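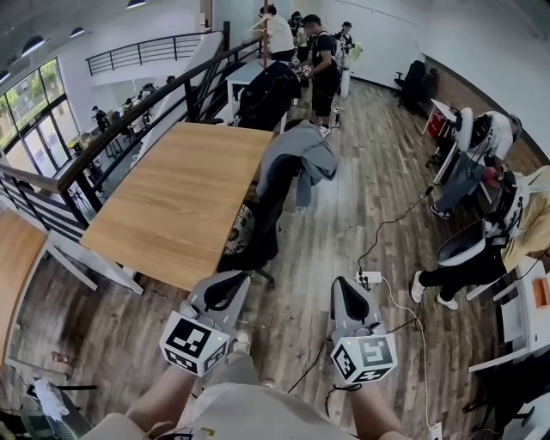
3.2 Air temperature across the stair opening

Warm air collects on the upper level of a two-story building whenever the stair is left open to the rooms on both floors. Earlier work on this effect has mostly dealt with enclosed stairs, where a door at the top or bottom limits the exchange. The two buildings studied in this paper, Grirkomham and Harkoleck, have no such doors. Kaijage's survey of the Kenoncombe district found that open stairs were present in 86 percent of the two-story homes visited, so the enclosed case describes only a small part of the local housing stock.

Air temperature was logged at eight points in each building. Four sensors were placed on a vertical line through the stair opening, two in the rooms next to it on the lower floor, and two on the upper landing. All sensors were shielded from direct sun and read once per minute. Logging ran for 337 hours in February, with the heating controlled by a single thermostat on the lower floor. Doors to the bedrooms were kept closed at night and left to the occupants during the day.

The railing type affects how air leaves the landing. At Harkoleck the upper floor meets the stair at a black metal railing, and the lower floor can be seen through the stairwell, with large glass windows and doors beyond (Figure 3). At Grirkomham a solid half-height wall takes the place of the railing. The solid wall holds back a shallow layer of cooler air at floor level, and this layer was treated as a separate zone in the model. No such zone was used for Harkoleck.

Exchange through the opening was estimated with the two-way flow relation given in Section 2. The discharge coefficient was fitted separately for day and night - a single value gave poor agreement in the early morning, when the lower glazing was at its coldest. Periods in which an outside door stood open for over 50 seconds were removed before fitting. Shorter openings were kept, as their effect on the one-hour averages was small.

The night values were similar in the two buildings. The day values were less stable, and at Harkoleck they followed solar gain on the lower floor more closely than the thermostat setting. The Simiyu correction for furniture near the opening was tested and changed the fitted coefficient very little, so it was left out of the results in Section 4.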